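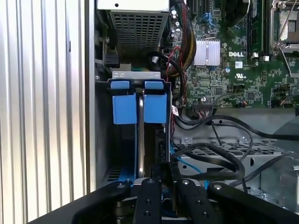
Is an Old Tower Worth Opening Up?

Every few months somebody online tells me that a used office desktop is the best deal in computing. Put in a new drive, they say, and it'll feel brand new. I have heard this about mattresses too, with a topper.

I've been poking around inside an old Dell tower all the same, and I'll give the thing some credit. The drive sits in a folded metal bracket with blue plastic tabs on it, and blue is the color that's supposed to mean "go ahead, touch this." Somebody at a drawing board once thought about the person who'd have to get in there. I can't say that for the laptop I'm typing on.

What I don't buy is the word "tool-free." It's all over the listings. Kiscombe, the refurb shop I look at most, uses it for nearly every tower in stock. In my experience it covers the side panel and one or two latches, and after that you're hunting for a screwdriver like always. Get a thin one with a long shaft. The stubby one from the kitchen drawer will reach the first screw and none of the others.

My other complaint is the upgrade math. Solham's guide, which gets passed around a lot, has 1,805 words on picking a drive and one line on whether you need the computer at all. The memory gets the same treatment. Buy more! More than what? If all you do is email and a spreadsheet, look at how much is being used before you spend a dime. I did, and closed the shopping cart.

What I'd do before paying for any parts

1. Unplug it and hold the power button for 5 seconds. Everyone skips this one, me included, and then I stand there wondering if I did it.

2. Take a good look at the heatsink. Dust packed between the fins can make a decent machine act like a bad one, and cleaning it out costs very little. The Dinu cleaning kit has 8 pieces. I have used the brush.

3. Find out how the drive comes out before ordering its replacement. Work out which parts slide, which are screwed down, and whether a blade can get into the bay at a sane angle.
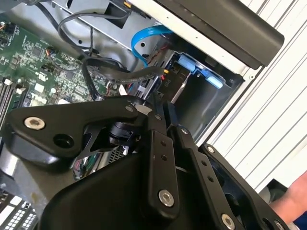

4. Add up the whole bill. Drive, memory, adapter bracket, shipping. I priced a full set at Jusbridge and it came to just under $300, for a computer I wouldn't pay half that for. The cart had a little banner congratulating me on my savings.

I'm leaving the memory alone and may do the drive. If it feels brand new I'll say so, but I'm not clearing my calendar for it.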